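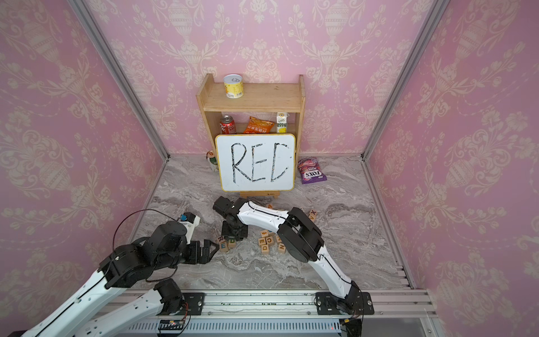

What We're Shopping For: The Two-Arm Budget Gallery

Welcome back to the equipment diary! I promised the Postton regulars I'd put our shopping list up before the next order goes in, so this is a short gallery page with the money notes attached. Everything belongs to the one picture up top, and I've hung my scribbles under it the way I would on a corkboard. If you came for specs, sorry, there are hardly any. If you came to watch me argue with myself over a spreadsheet, pull up a chair.

The pair
Two white arms with black joints, sharing one little floor. When I first priced this kind of bench I put down one arm and figured we'd add the other later, and Mei Kincaid talked me out of it in October. She was right (she'll enjoy reading that). Buying the second one separately would have meant a second freight bill and a second round of paperwork. Our line for the next pair, before tax, is $1,406.

Grippers
Black, two angular jaws on the left one. Grippers are where I always underbudget! I've put in $29 for pads and little screws and I already know it won't cover the year. Szabolcs Barta wants a full spare gripper on the shelf instead, and I've penciled that in under "maybe."

The rail
Oh, I love a grooved aluminum rail. You can slide things along, change your mind, and slide them back. Both arms mount to it on black plates, and the corner posts are silver aluminum too, so I'm pricing all the extrusion as one order from Usuvier. Their quote came to $681 cut to length. Garnitz hasn't answered me yet — if they do, I'll update this page.

Camera by the wrist
White casing, blue label, black bracket. I'm budgeting for two of these plus one spare bracket, and longer cables. Look at that big loop over the left arm and you'll see why I don't order the shortest ones anymore. An arm needs slack to move, and slack costs money, apparently!

Letter blocks, snacks and a soda can
My favorite column in the spreadsheet, because it's the cheap one. Wooden alphabet blocks for picking up, and then groceries: a can with a pull ring, a juice carton, a bag of FOX'S. Different shapes and different wrappers, all from the supermarket run. Elvira Grajales asked me to give this its own line so it stops getting lost in "misc," and now it has one.

Walls and floor
Pink damask and swirly gray marble pattern. I have a small decorating line this year and I'm defending it. Ott Toom thinks plain panels would do. Ott can write his own page.

So where does that leave us? The request going in for the second bench is the arm pair and the extrusion, with cameras on a separate sheet while I wait on a better price. I had $1,115 set aside for those and I'd like to come in under it. Electronics I'm leaving alone until I've talked to Oral, who keep changing their shipping rates on me.

Comments (4)

Emiliano Magaña
Do you have a line for power supplies? I forgot ours last time and had to go back and beg.

Reply from the author
Added it two minutes after reading this. Thank you!!

Ott Toom
Plain panels. I stand by it.

Mei Kincaid
Can I get the "she was right" part printed? Also please ask Usuvier for end caps in the same order, they charge shipping again if you go back for them.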